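3.2 Household survey

Survey forms were mailed to 3000 households in Urkthorpe and Garside in January, and 1244 were returned. Respondents recorded how often they used the neighbourhood library and how far they travelled to reach it. Figure 2 accompanies this section. 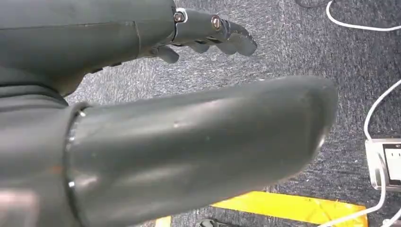
3.3 Travel distance

Distances were measured along footpaths from each home to the nearest branch. Of the returned forms, 639 came from Garside, where the branch is at the town centre. Households without a street address were left out of the analysis.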